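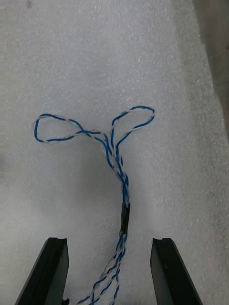

*2 min read*

October 25, 2021

So I'm eight weeks into the electrical technology program at Jenness, and a few of you asked how it's going. Short answer: I'm tired and I like it a lot!

Jenness is a small technical college, 200 students in my intake, and most of us are split between the main building and the annex over in Mivwood. The annex is where the labs are. The bus between the two takes forever, so I do my reading on it (badly -- I get carsick).

I was nervous about the math. I've been out of school a long time, and the placement test put me in the refresher class, which stung for a day or so. Now I'm glad. We went back over fractions and rearranging formulas, and Ohm's law suddenly made sense in a way it never did when I was sixteen.

Classes are small, around 6 people in my lab group, and you get real time with the instructors. The library closes way too early though, and the course website (it's called Sollell, don't ask me why) logs you out in the middle of uploading things. I lost a whole lab report that way. Save your work somewhere else first.

Money is okay so far. I got the Bhatia grant, which covers tuition and books but not the bus pass or the tool kit. If you're thinking of applying for the next round, the forms open in February and they want two letters, so start bugging people now.

Midterms are coming up and I still haven't bought a decent calculator.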